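In defence of the little wire shelf

Oct 25, 2022

I have lived in four rented kitchens since I left Tullcombe, and every one of them had the same fault, a deep cupboard where things go in at the front and are never seen again. When I moved out of the last place I found tomato paste behind the rice that I'd bought three times over, poor thing.

So I've become a bit of a bore on the subject of the small wire shelf, the kind you stand on a bench or slide into a cupboard so you get two levels out of one. People in Bostenness seem to prefer matching tubs, whole families of them (I saw a set for $211 in June and had to go and sit down). I don't mind a tub. I own several, and a lid is a fine thing when there are ants about. But a tub hides behind another tub very happily, and a shelf lets you see what you've got, and you can wipe under it, and it cost me $30.

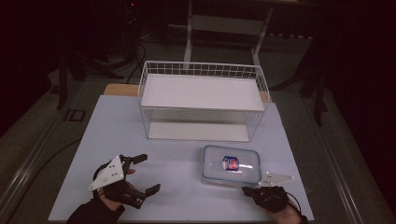
White wire shelf at the back, clear container with a light blue rim in front, and one small can.

My feeling is that the two belong together, with the shelf bought first and the containers chosen afterwards to fit it. Measure the opening before you go shopping, and take the lid into account as well. I didn't, the first time, and those tubs now hold my buttons and fuse wire.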